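Switching to a smaller apartment, part four: the kitchen budget

I said last time I would get to food, so I am finally writing it down. When I moved in July I had been spending far too much on groceries and throwing a good part of it out. The new kitchen has one cabinet over the sink and one under it, and a refrigerator that comes up to my chest. You can't overbuy with a refrigerator like that. Things stop fitting.

What I do now is shop twice a week, on foot. Cillow is six blocks away and has decent vegetables and bad bread. Tokora is farther but cheaper for rice, eggs and anything in a jar. I used to drive out to the big Trokus by the highway and fill the trunk. I have been back once, for a mop.

The first month I kept every receipt in a coffee can. Going through them took an evening and was not fun. Drinks were the worst of it. I was buying seltzer and juice every trip without thinking, and carrying it home, too. I stopped the juice and kept the seltzer.

Cooking is the part that changed least. Soup on Sunday, eaten until Wednesday. Lentils, an onion, carrots, whatever greens are on their way out. After that it's eggs or noodles. I freeze half a loaf of bread as soon as I get it home, sliced, with wax paper between the slices so they come apart.

Takeout is still in the budget, once a week. I tried cutting it out completely and ended up ordering three times in the week after, so that was no savings at all.

I write the list on the back of an envelope and stick to it, except for fruit, where I let myself buy what looks good. Bags live on the hook by the door. When they lived in the closet I forgot them.
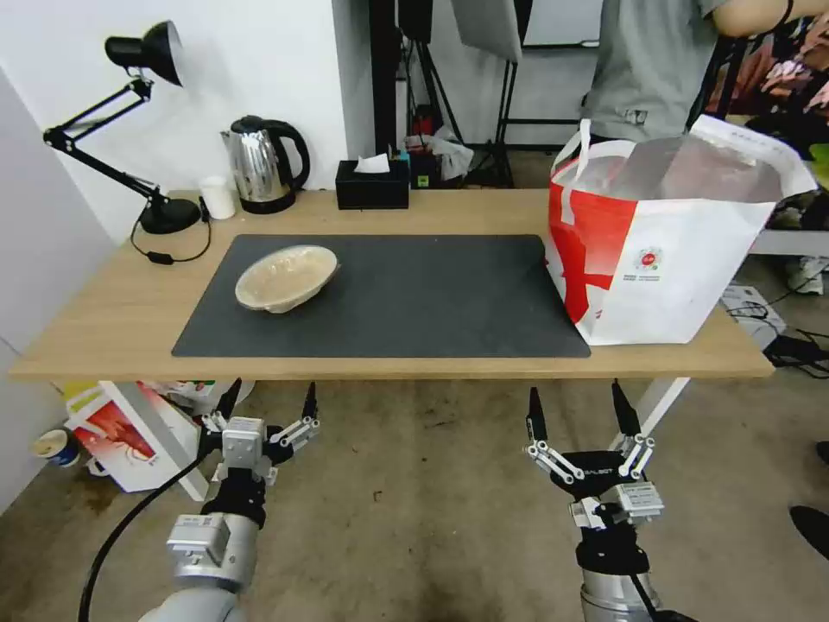

Relu Sandu wrote after the last post that shopping twice a week would never work for him, and that he does better with one large trip and a list taped inside the cabinet door. Every extra visit to a store costs him something he didn't plan on. I can see that. If the store were on my way home from work I would probably have the same trouble.

He also asked about coffee. I buy it by the pound and grind it at the store, and I don't count it as groceries. It has its own line, next to the electric bill.

Next post will be the closet, once I have finished with the winter coats.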